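The tilted kitchen of Oskari Kinnunen

Oskari Kinnunen answers the door holding a spatula, which he then spends most of a minute looking for a place to put down. He has spent two years teaching a simulated robot to pick one up and set it somewhere sensible. His desk at Clonska offers no such place either.

The work he and his colleague Farzad Najafi finished in February goes by the name Motberg, after a town neither of them has visited. The result fits in a sentence. If you train a two-armed robot in a simulated room while knocking its viewpoint badly off level, it learns to do the job by watching its own hands and the table, and it stops leaning on where the walls happen to be. 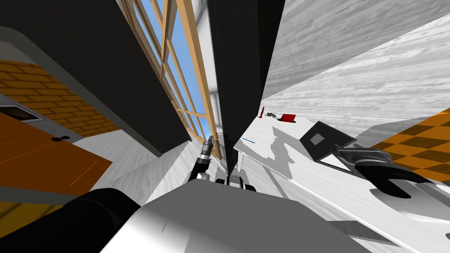
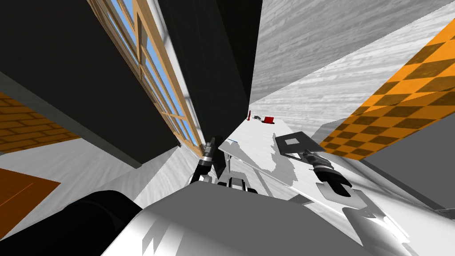 Two views over the robot's own body in the Motberg room, both at a steep tilt.

What made you tip the room over in the first place?

A bug, at first. Najafi had mixed up two axes in a setup file, and the robot woke up one morning seeing its kitchen at the angle of a sinking ferry. "I was about to fix it," Kinnunen says. "Then I noticed the thing had failed at everything. Every single task. It had been doing beautifully the day before, and I thought, well, what exactly did we teach it?"

They had taught it, as far as they could tell, to recognize a window. The old controller steered partly by the scenery, and when the scenery moved, so did its idea of where the table was. Najafi describes the period after this discovery as "quiet."

The fix took longer than the bug. They rebuilt the training so that each attempt began with a different tilt, mild at the beginning and then, in Najafi's word, rude. The job itself stayed dull on purpose: get hold of a spatula, move it over the table, put it down flat. They collected 1,838 attempts that ended well enough to learn from. Kinnunen is vague on how many ended the other way.

"We deleted those," he says. "I regret it. There was one where it hit itself in the wrist for the full length of the run. Very committed."

The test came next, with tilts the controller had never met. The old version, trained level, put the spatula down properly in 2 percent of its tries. The new one managed it far more often, and when it missed, it missed by a little. Kinnunen would like me to write "a little" and leave it there until the paper is out. Najafi, from across the room, would like me to write that the margin is excellent.

They don't agree on why it works, either. Kinnunen thinks the robot has learned to treat its grippers as the one thing in view it can trust. Wherever the room goes, the arms are still attached to the body, and the body is still at the bottom of what the robot sees. "If you were on a boat you would do the same," he says. "You'd watch your hand and your coffee. You wouldn't consult the horizon."

Najafi gets seasick and says that consulting the horizon is exactly what you do. His own account has to do with the edge of the table, which gives a straight line to work from at nearly any angle. To settle it they ran a version with the arms hidden from the robot's view and another with the table edge blurred. Both did worse. "So we're both right," says Kinnunen. "It was a terrible afternoon."

The complaint they hear most comes from Afshin Soltani, who builds actual machines at a firm called Mindance and has to bolt things to floors for a living. His floors are level. He asked them, in front of a fair number of people, when he should expect one of his kitchens to lean over.

"Fair," says Kinnunen. He has since worked out a reply, and delivers it with the air of someone who thought of it on the train home. A camera mount gets bumped. Somebody tightens a neck joint at the wrong angle, or swaps in a head from a different batch. To the robot it all looks like the room moving, and it can stop a line for half a day while a person with a checkerboard sorts it out. Soltani apparently nodded at this, then asked about the floor again.

There are limits, and Najafi lists them more cheerfully than I expected. Motberg has only ever lived in simulation. Its spatula never bends and has never had egg on it. Training takes around 8 hours on the lab's machine, which the rest of the group would also like to use. Nothing so far says a controller raised this way will cope with a real arm, real glare or a real spatula, and the real arm they've been promised is still in a crate at the supplier's.

I ask what they'll do when it comes.

"Mount the camera crooked," says Najafi.

"He'd do that anyway," says Kinnunen, who has by this point put the spatula in his coat pocket.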